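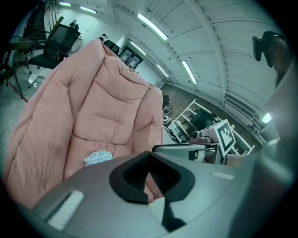

Lundi, sept heures moins dix, et Ignacio Henríquez cherche encore ses lunettes. « Mets-toi là, tu vas gêner personne », me dit-il, et évidemment je gêne tout le monde. J'étais venue chez Orellana en mai avec une idée toute faite : j'allais écrire un papier un peu triste sur des gens remplacés par des bras articulés. Eh bien, j'ai surtout passé ma matinée à parler de chiffons !

Orellana remet en état des fauteuils rembourrés pour des maisons de retraite et des hôtels. Ils sont 22 à l'atelier. Le fauteuil arrive, on l'essuie, on contrôle les coutures, on passe la main dans tous les plis (on y trouve des choses, croyez-moi), on plie le linge, on recommence. L'an dernier, 2 471 fauteuils sont passés par là, et Ignacio jure qu'il se souvient de chacun des roses.

Depuis l'hiver, une partie de l'équipe travaille avec une pince tenue à la main, reliée à un logiciel qui s'appelle Jaltham. On attrape le chiffon avec la pince au lieu des doigts, on fait le geste comme d'habitude, et le geste est enregistré. Plus tard, un robot apprendra là-dessus. Au début, c'est agaçant – on a l'impression de manger des petits pois avec des moufles. J'ai essayé. Le tissu m'a échappé 4 fois de suite et Fidel Tapia a eu la gentillesse de regarder ailleurs.

Fidel, lui, a pris le coup de main très vite. Il était au dégarnissage, un poste dur pour le dos, et il passe maintenant ses matinées à enregistrer. « Je fais 267 gestes dans une bonne matinée, et je finis moins cassé qu'avant. » Il aime bien ça, mais il a demandé une prime et il l'attend toujours. La direction répond que la question est à l'étude. Elle l'était déjà en janvier.

Ce qui m'a frappée, c'est que les anciens se sont mis à parler de leur métier. Comment tu tiens ton chiffon ? Pourquoi tu commences par l'accoudoir ? Ignacio part toujours du haut, Fidel du creux de l'assise, et ils se sont disputés là-dessus pendant tout un déjeuner (je n'ai pas pris parti, le café était bon).

Tout le monde n'est pas emballé pour autant. Chez Asix, le concurrent de la zone de Jenidcombe, deux postes n'ont pas été renouvelés après l'arrivée des machines, et ici ça se sait. Ignacio part à la retraite dans trois ans, alors il hausse les épaules. Fidel en a encore pour vingt. Il voudrait que ce soit écrit noir sur blanc : qui surveillera le robot, avec quelle formation, à quel salaire. La prochaine réunion est prévue à la rentrée, et il a déjà commencé sa liste de questions au dos d'un bon de livraison.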